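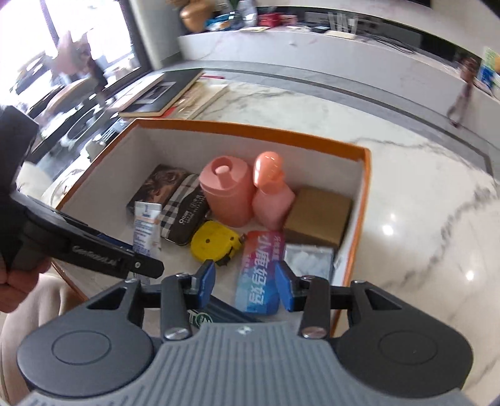 Storage heaters and the price of a warm evening

2021-12-19

The building services engineer at Miltora has spent most of the past two winters in other people's hallways, reading meters. The firm looks after the heating in 155 flats on the Mekley estate, all of them electric, nearly all of them fitted with night storage heaters older than the tenants' lease agreements.

The complaint is nearly always the same. The flat is too hot at six in the morning and cold by eight at night. "People assume the heater is broken," the engineer says. "In most cases the input has been left on full since the day they moved in, and so has the output. The bricks take their charge overnight and give it all away before lunch."

A storage heater has two controls. The input sets how much heat is taken in during the cheap-rate hours. The output opens a damper at the top of the case and lets warm air out. The engineer's advice is to close the output before going to bed and leave it closed until late afternoon. Heat still leaves through the casing, and on a mild day that is enough.

"I ask them to change one dial at a time and leave it for two nights. If you move both, you learn nothing."

Insulation is the other half of it. Inside each case, a block of dense bricks sits behind panels of insulating board, and the board slumps with age. The engineer has opened heaters where the top panel had dropped far enough to let heat straight out of the lid. Replacing it takes most of a morning, as the bricks have to be lifted out and stacked in order. The heater must be isolated at both circuits, and left a full day to cool – a step that tenants find hard to accept in December.

Miltora logged 431 visits on the estate last year. The engineer does not regard this as a good figure. "A third of those were the time switch. The clock drifts after a power cut, the charge starts in the middle of the day, and the tenant pays the day rate for it. The first sign is the bill."

One tenant in the Athanasiadis block paid 600 pounds for a single winter quarter in a one-bedroom flat. The switch was nine hours out. It was reset in a few minutes, and the claim against the supplier is still open.

Newer heaters avoid some of this. The Stelo units on trial in the north block hold their own clock and judge the charge from the room temperature of previous days. The engineer is guarded about them. They lose less heat through the case and the fan gives a quicker response, but the menu has too many levels, and several tenants have locked themselves out of it.

"I would fit them again. I would also print the instructions on one side of a card and fix it inside the meter cupboard."

Asked about heat pumps, the engineer points to the lack of outside wall space and the size of the incoming supply. A shared loop serving each stairwell has been drawn up, but has not been priced. Until then the work is boards, dampers and clocks. The next round of switch checks starts on the ground floor of the south block, where the meters are easiest to reach.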